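Bin cell pre-run checklist, with my comments
Lockyer bench, October
Filled in by Mereana Goodwin, to be countersigned by Anahera Ruawai

I've kept the ticks short and put the chatter under each one, as Anahera asked after the last batch. Anything marked HOLD has to be sorted before we record another pick.

1. E-stop reachable from the operator's chair - OK
Pressed it, arm dropped out, reset fine. I'd still like the chair moved a bit closer, my arms aren't that long!

2. Cables along the arm and wrist - OK, watch
The thin black ones hang in loops near the gripper. Nothing pinched when I jogged through the full reach, but please have a look at every object swap and don't just trust my tick.

3. Bin held firmly - OK
Gave it a good shove with the arm powered down. If you take the clamp off for cleaning, do it back up properly, finger-tight doesn't count (Flestine run, you know who you are).

4. Gripper fingers - OK
Wiped down and checked for burrs. Both open and close on command. 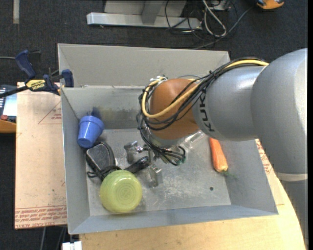 5. Object set - HOLD
Anything with a cord is my worry. A loose cord can catch a finger and come up with the next pick, and then the label says one object when the arm has really lifted two. I'd like cords tied before they go back in. Fresh veg is fine by me, but it comes out at the end of the shift and goes in the green bin, not back in the tub.

6. Speed limit in collection mode - OK
Still on the reduced setting. Iltetti's script asks for it at startup, so read the prompt before you hit enter, eh.

7. Logging and labels - OK, one fix
We're at 212 attempts out of the 1000 we promised Fidenine. I went back through and 111 are marked as successful grasps, though 2 of those were me nudging things by hand, so I've relabelled them as failed. Please don't help the arm - the failures are worth keeping, the model needs them too.

8. Floor and walkway - HOLD
Too many cables on the carpet for my liking. I'll bring covers from the store room, Anahera to check the colour coding before we lay them.

Re-check 5 and 8 at 2 pm, then sign below.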